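Miah Play Kitchen, progress report to Clalteck small grants, July

Prepared by Nabila Naciri

Quick one this time, sorry, stocktake week. Spend to date 872 of the 1000 awarded. Remainder is held back for storage tubs, quote from Skornier recieved, not yet ordered.

Play food: all bought. Peppers and bread so far the most asked for, soup tins less so. Clearing-up sessions now running in both rooms, 8 done since last report. Format same as in the bid. Food gets sorted back first, then rubbish in the bin, then table wiped. We use clean tissues for the rubbish. Cheap, easy to pick up, no mess.
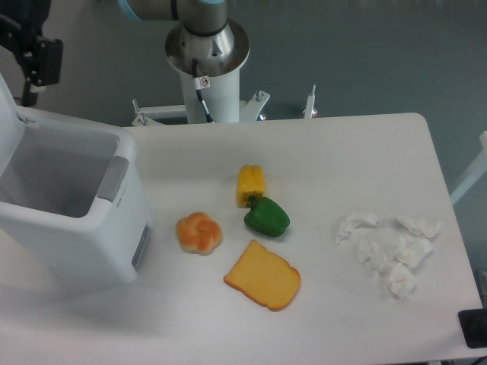

Clearing-up table: play peppers, roll and sliced bread, tissues still to go in the bin.

White table is staying. Rounded corners, wipes down fast. Only grumble from staff is white tissues on a white top, hard for some of the little ones to pick out. Will try coloured paper next term, cost is nothing much.

Bin with the lift-up lid also fine. A second one wanted for the Namen room, would come out of the remainder if you agree. Please confirm by email, ref 2351.

Still outstanding: storage tubs, picture labels for the shelves, feedback forms from parents (slow comming back, chasing). Receipts to follow seperately.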